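Weißer Schreibtisch auf Holzboden, welcher Abfalleimer drunter?

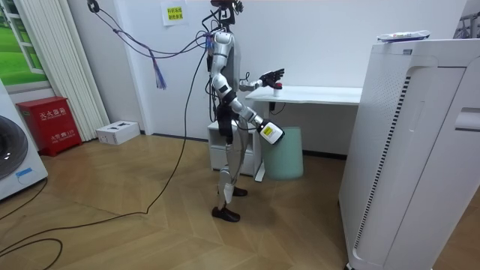 Kaffeetante34 schrieb:
Wie kriegt ihr Rollcontainer und Mülleimer unter einen Tisch, ohne dass man sich die Knie stößt?

Drumholm schrieb:
Beides auf dieselbe Seite, Container ganz nach links, Eimer direkt daneben, dann bleibt rechts alles frei. So sitz ich seit 3 Jahren und hab null blaue Flecken :)

Kaffeetante34 schrieb:
Klingt gut, danke! Mintgrün find ich ja total schön zu weißen Möbeln, aber mein Mann meint, das sieht nach Kinderzimmer aus...

benno_w schrieb:
Da muss ich deinem Mann recht geben. Bei mir wär der Eimer weiß oder grau und fertig. Außerdem sieht man auf so hellen Dingern jeden Kaffeespritzer.

Latrice Montoya schrieb:
Quatsch, blasses Mint ist doch super dezent! Ich hab einen runden von Flarivden in fast der Farbe, einmal die Woche feucht drüber und gut. Was mich viel mehr nervt, ist das Kabel, das unter der Platte durchhängt. Wo lasst ihr die alle?

Drumholm schrieb:
Kabelwanne von Davetti, 2 Schrauben, hält. Und was auf dem Boden rumliegt, mit Klettband bündeln, sonst wischt man ewig drumherum.

benno_w schrieb:
Schrauben in die Tischplatte? Niemals. Kleben reicht völlig.

Drumholm schrieb:
Geklebt kam mir das Ding im Januar nachts runter, samt Steckerleiste. Ich dachte, es bricht einer ein. Mach ich nicht nochmal.

Kaffeetante34 schrieb:
Ok, ich schraube :D und der Eimer wird mint, hab ich grad beschlossen. Kann man den auch ohne Müllbeutel nehmen, wenn fast nur Papier reinkommt?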